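Ataberk Erdem audits pantry stock for Dresitz, a food storage consultancy. His last audit, finished in July, covered 1,228 items in 36 households.

"Most people store by size," he says. "I ask them to store by date. Heavy goods go low, and the oldest stock goes to the front."

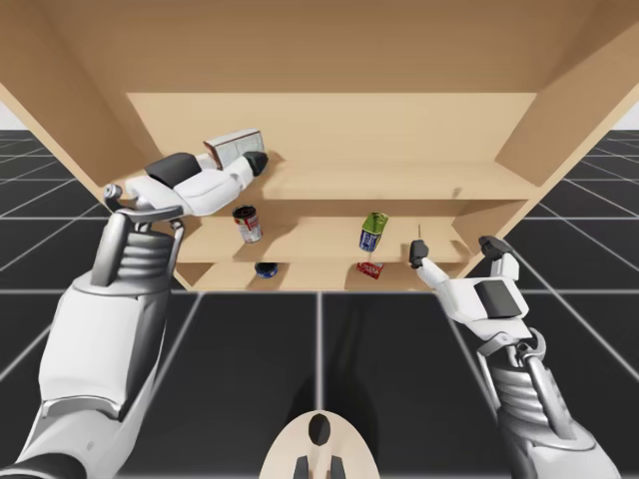

He records each item by category, date and shelf height. Of the total, 514 were canned meat, fish or vegetables. "Cans get forgotten," he says. "Write the purchase date on the lid in marker and check it twice a year."
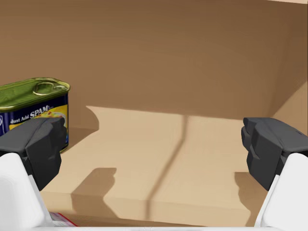 A can of Spam in a cardboard box.

Erdem's next audit will cover 10 households.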